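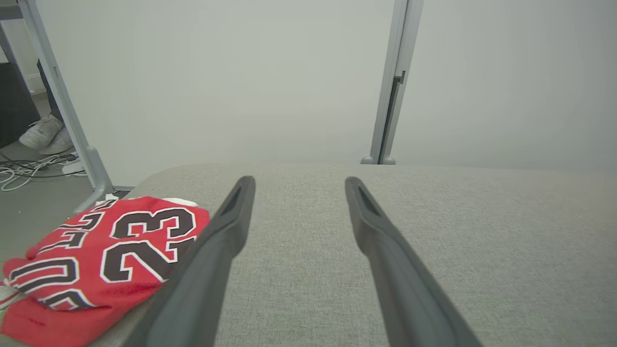 # July 2023 – upholstery corner, jerseys and the gray seat

Okay, the red 23 jersey is still out on the gray seat, bunched up, and I'm leaving it there until I've written this down or I'll forget which one I was on.

Went through the first 20 shirts for the Rendham display with Thắng. Most of them are fine! The numerals are what worry me. On the older ones the print goes stiff if it's been folded on the same line for years, and two have a proper crack right across. I've been opening them out flat, rolling them loosely face out, and writing the number on a paper tag (pencil only, the pen bled last time).

The 23 I haven't tagged. Black numbers with a white outline, so three layers of color to think about counting the red, and I want to look at the outline with the good lamp before I decide anything. Ctibor says cold water and leave it alone. I say try a hidden bit of hem first – we'll see.

Fabric on the seat: I like it as a work surface more than I expected. The fine weave holds a shirt in place where the table lets everything slide off. It does pick up red fluff though, and I spent ages with the sticky roller after the Mustia batch. Put a clean sheet down next time. (There's one in the Simiyu box, under the hangers.)

Hanging test from last week: 6 shirts on padded hangers, no stretch at the shoulders that I could measure. The thin wire ones left bumps, so those are going.

Still to do:

- tag the 23 and check the lettering for lifting
- order more padded hangers, 35 if Zasalby still has the wide ones
- ask Thắng where the other sticky roller went
- wash test on a hem, cold, 2 minutes, then dry flat

Ctibor wants the list by August. Should be okay if the hangers come.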